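Tema 4. Precios de referencia y otras cifras que conviene mirar dos veces
Apuntes de Economía del consumo. Segundo cuatrimestre

Partimos de lo que quedó pendiente: el precio tachado. La teoría del anclaje dice que el comprador juzga el precio final comparándolo con el primero que ve. Hasta ahí, de acuerdo. Lo que no me convence es el salto que dan muchos manuales, del «influye» al «determina».

Caso Besitz (mobiliario). Una mesa de comedor anunciada a 3000 euros, tachados, y ofrecida a 2000. La empresa sostiene que el precio alto estuvo vigente en August, su catálogo de verano. ¿Cuántas unidades se vendieron a ese precio? El informe no lo dice. Sin ese dato, el descuento es una afirmación publicitaria y como tal hay que leerla.

Caso Taditent. Prometía un ahorro de hasta 15 euros por pedido. «Hasta» incluye el cero – cosa que el folleto no aclara – y el ahorro medio no aparece en ninguna parte.

Sobre el estudio de Dogar y Cheema, que varios citasteis en la práctica: 12 participantes, todos del mismo curso, y compras simuladas sin dinero propio. Puede servir para plantear una hipótesis. Para recomendar una política de precios a una cadena como Jatoi, no.

Preguntas que haremos a cualquier cifra de este tema:
– ¿Comparada con qué?
– ¿Quién la calculó y quién pagó el cálculo?
– ¿Qué habría pasado sin la rebaja?

La última casi nunca tiene respuesta en los materiales comerciales. Desconfiad también de quien la contesta demasiado deprisa.

Lectura para la próxima sesión: Quintela, capítulo sobre garantías y precio percibido. Leed con cuidado las notas al pie, donde reconoce lo que el texto principal pasa por alto.

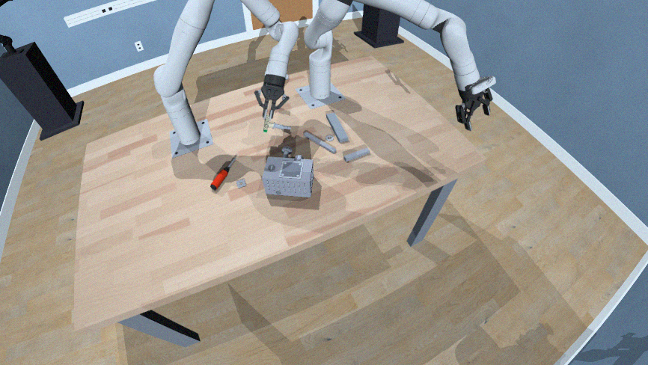 Mesa con tablero de listones de madera
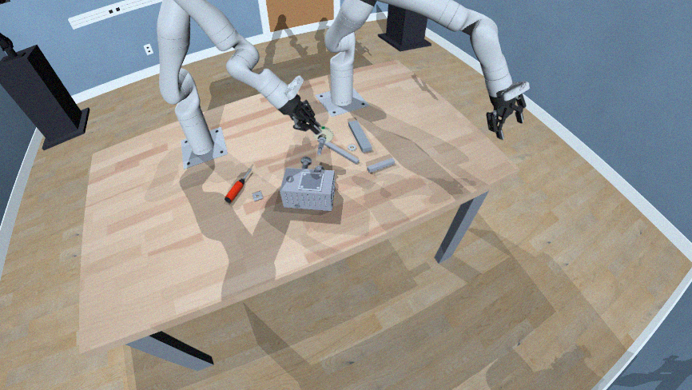

Texto: Maximiliano Olivares
Revisión: Naveed Malik
Actualizado el 19/05/2026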